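놀텀 거실 세트 사용 설명서
4장. 거실에 자리 잡기, 그리고 매일의 뒷정리
개정 4/12/26

앞 장까지 무사히 마치셨다면 세티는 네 발로 서 있고, 포장 상자는 현관을 막고 있을 것입니다. 상자는 잠시 그대로 두십시오. 이 장에서는 놀텀(Noltham) 세티와 플로르크홀름(Plorkholm) 서랍 테이블의 자리를 정하고, 쿠션을 놓고, 상판을 치우는 순서를 다룹니다. 조립 도중 나사가 남은 분은 3장으로 돌아가십시오. 남는 나사는 동봉하지 않았습니다.

4.1 세티의 자리

1. 벽이나 창을 등지고 세티를 놓을 자리를 정합니다. 세티의 길이는 등받이 조각까지 포함해 최대 207cm입니다. 줄자로 재십시오. 눈대중으로 재고 전화하시는 분이 제일 많습니다.
2. 두 사람이 양 끝에서 좌판 밑틀을 잡고 듭니다. 등받이의 조각된 나무 테두리는 손잡이처럼 생겼지만 손잡이가 아닙니다.
3. 카펫 위에서는 끌지 말고 들어서 옮깁니다. 세티가 움직이지 않고 카펫만 따라오는 경우에도 마찬가지입니다.
4. 커튼 자락이 뒷다리에 눌리지 않았는지 확인합니다. 얇은 커튼은 눌린 자국이 오래갑니다.
5. 한 걸음 물러서서 봅니다. 등받이의 한쪽이 다른 쪽보다 높은 것은 디자인입니다. 낮은 쪽 다리 밑에 잡지를 괴지 마십시오.

참고. 화분을 옆에 두실 때는 잎이 팔걸이 천에 닿지 않을 만큼 띄웁니다. 물을 준 날에는 조금 더 띄웁니다. 잎이 긴 식물은 자라면서 이 약속을 어기므로 철마다 다시 봐 주십시오.

4.2 테이블의 자리

1. 테이블은 세티 앞에 나란히 놓습니다. 서랍 고리가 달린 면이 어느 쪽을 향할지는 이때 정합니다. 앉아서 리모컨을 꺼내실 분은 세티 쪽으로, 손님에게 고리를 보여 주고 싶은 분은 반대쪽으로 돌리십시오. 둘 다 원하시는 분께는 드릴 말씀이 없습니다.
2. 좌판 앞에서 무릎이 편히 지나갈 간격을 둡니다. 한 번 앉았다가 일어나 보면 알 수 있습니다. 정강이가 더 빨리 알려 줄 때도 있습니다.
3. 서랍을 끝까지 열었다 닫아 봅니다. 걸리면 테이블이 기운 것이니 카펫이 접힌 곳을 찾아 폅니다.
4. 상판의 보호 필름을 벗깁니다. 모서리부터 천천히 당깁니다. 필름을 몇 년씩 아껴 두시는 댁이 있는데, 그 경우 이 장의 뒷부분은 필름 관리법으로 읽어 주시기 바랍니다. 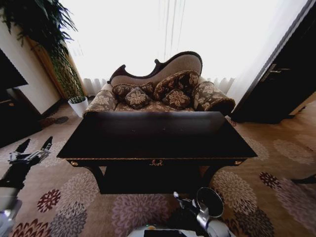

햇빛이 드는 창가에 계속 두어도 됩니까?

얇은 커튼을 친 상태라면 괜찮습니다. 커튼 없이 직사광선이 드는 창이라면 한낮에는 가려 주시고, 계절이 바뀔 때 쿠션의 앞뒤를 뒤집어 주십시오. 상판에도 같은 물건을 몇 달씩 올려 두지 않는 편이 좋습니다. 물건을 치운 자리만 색이 진하게 남을 수 있습니다.

주의. 상판에 올라서서 커튼을 달지 마십시오. 테이블의 휜 다리는 찻잔을 받치려고 휜 것입니다.

4.3 쿠션 놓기

쿠션과 원통형 베개의 겉감은 파크자드(Pakzad) 꽃무늬 직물입니다. 무늬가 크기 때문에 거꾸로 놓으면 꽤 멀리서도 알아봅니다. 대개는 시어머니나 친정어머니가 먼저 알아보십니다.

1. 큰 쿠션을 먼저 등받이에 기대 세웁니다. 지퍼는 아래로 갑니다.
2. 작은 쿠션을 큰 쿠션 앞에 겹쳐 놓습니다. 완전히 가리지 말고 조금 비켜 놓습니다.
3. 원통형 베개는 팔걸이 쪽에 둡니다. 똑바로 놓든 비스듬히 놓든 상관없습니다. 어차피 저녁이면 누군가의 목 밑에 가 있습니다.
4. 모양이 꺼진 쿠션은 양옆을 두드려 부풀립니다. 윗면을 손날로 내리쳐 골을 만드는 방식은 권하지도 말리지도 않습니다.

앉을 자리가 남지 않았다면 2번을 생략하십시오. 쿠션을 모두 꺼내 놓아야 보증이 유지되는 것은 아닙니다.

겉감은 벗겨서 찬물에 손으로 빨 수 있습니다. 뒤집어서 빨고 그늘에 말립니다. 속통은 빨지 않습니다. 속통을 세탁기에 넣으신 분은 이 설명서가 아니라 세탁기 설명서의 고장 편을 펴 주십시오.

4.4 하루 한 번, 상판 치우기

거실 테이블은 물건을 끌어당깁니다. 불량이 아니며 수리로 해결되지 않습니다. 저녁마다 아래 순서로 치우시면 됩니다.

1. 쓰레기통을 테이블 곁으로 가져옵니다. 쓰레기를 들고 쓰레기통으로 가는 방법도 있으나, 도중에 식탁에 내려놓는 일이 흔합니다.
2. 음료 캔부터 치웁니다. 찌그러진 캔도 비었다고 믿지 마시고, 기울이지 말고 똑바로 들어 올립니다. 재활용함에 넣기 전에 개수대에서 헹굽니다.

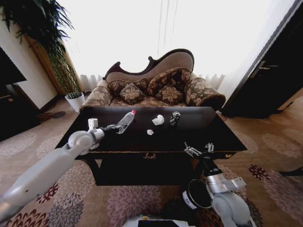
3. 다음은 휴지입니다. 구겨진 휴지는 위에서 집어 그대로 들어 올립니다. 상판 위로 밀고 가면 보풀이 길게 남고, 어두운 상판에서는 그 보풀이 낮에 아주 잘 보입니다.
4. 휴지로 남은 휴지를 쓸어 모으지 않습니다. 작은 뭉치도 하나씩 집어 버립니다.
5. 리모컨, 안경, 읽다 만 우편물은 서랍에 넣습니다. 고지서는 서랍에 넣지 마십시오. 다음 달에 또 옵니다.
6. 아래쪽 선반을 들여다봅니다. 어두워서 잘 안 보이므로 손전등을 권합니다. 양말 한 짝은 대체로 이 단계에서 나옵니다.

주의. 상판 가장자리에서 손바닥으로 쓸어내려 카펫에 떨어뜨리는 것은 치운 것으로 보지 않습니다.

급할 때는 2번과 3번만 하셔도 됩니다. 손님이 초인종을 누른 뒤라면 전부 서랍에 넣고 5번을 했다고 생각하십시오. 단, 캔은 안 됩니다.

4.5 닦기

치우고 나서 닦습니다. 물건 사이사이만 닦으면 물건 모양의 먼지가 남습니다.

1. 부드러운 천 2장을 준비합니다. 한 장은 물에 적셔 꼭 짜고, 한 장은 마른 채로 둡니다.
2. 젖은 천으로 나뭇결을 따라 길게 닦습니다. 빙글빙글 돌려 닦으면 광택 면에 그 동작이 기록됩니다.
3. 곧바로 마른 천으로 한 번 더 닦습니다.
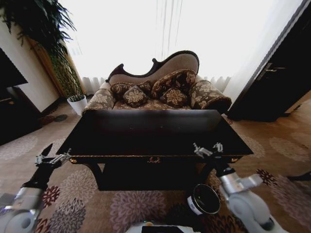
4. 앞면의 금색 장식 띠와 서랍 고리는 마른 천으로만 닦습니다. 치약이 좋다는 이야기는 저희도 들었습니다. 하지 마십시오.
5. 눈높이를 상판까지 낮추고 창 쪽을 봅니다. 서 있을 때는 안 보이던 손자국이 보입니다. 보고 싶지 않으면 이 단계는 건너뛰어도 가구의 수명에는 지장이 없습니다.

광택을 더 내고 싶으시면 다르넨(Darnen) 목재 왁스를 콩알만큼 천에 덜어 씁니다. 상판에 직접 짜지 않습니다. 콩알이 어느 콩이냐는 문의가 있었는데, 강낭콩은 너무 큽니다. 왁스를 바른 날에는 상판에 종이를 올려 두지 마십시오. 다음 날 신문 머리기사를 상판에서 읽게 됩니다.

엎지른 음료는 바로 눌러 닦습니다. 문지르지 말고 천이나 휴지를 덮어 빨아들이게 한 다음, 다 쓴 휴지는 들어서 버립니다. 여기서 전화를 받으러 가면 안 됩니다. 젖은 종이가 상판에서 말라붙으면 미지근한 물을 묻힌 천을 잠시 덮어 두었다가 떼어 냅니다. 칼이나 손톱은 쓰지 않습니다.

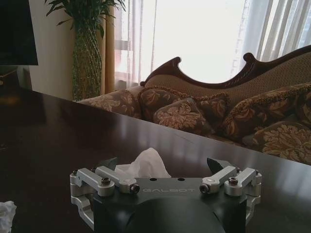

그림 4-4. 광택 상판과 구겨진 휴지

4.6 그래도 안 될 때

컵 자국이 하얗게 남았다: 마른 천으로 가볍게 문지르고 하룻밤 둡니다. 아침에도 남아 있으면 왁스를 얇게 바릅니다. 그래도 남아 있으면 컵받침을 그 자리에 두고 늘 거기 있던 것처럼 행동하십시오.

서랍이 뻑뻑하다: 서랍을 비우고 다시 열어 봅니다. 비우는 것만으로 해결되는 경우가 대부분입니다. 빈 서랍도 뻑뻑하면 레일에 양초를 문지릅니다.

금색 띠가 들떴다: 직접 붙이지 말고 그대로 연락 주십시오. 순간접착제를 쓰신 경우에는 접착제의 이름도 알려 주시면 됩니다. 혼내지 않습니다.

세티에서 삐걱 소리가 난다: 3장의 순서대로 나사를 다시 조입니다. 앉은 사람이 바뀌어도 같은 자리에서 소리가 나는지 먼저 확인하시되, 결과를 당사자에게 알릴 필요는 없습니다.

쿠션이 한 개 없다: 세티 뒤, 침실, 아이가 만든 요새 순으로 찾습니다. 그래도 없으면 겉감과 속통을 따로 주문하실 수 있습니다. 부품 번호는 526이며, 주문서에 큰 것인지 작은 것인지 꼭 적어 주십시오.

다리 길이 조절과 카펫 보호 패드는 5장에 있습니다.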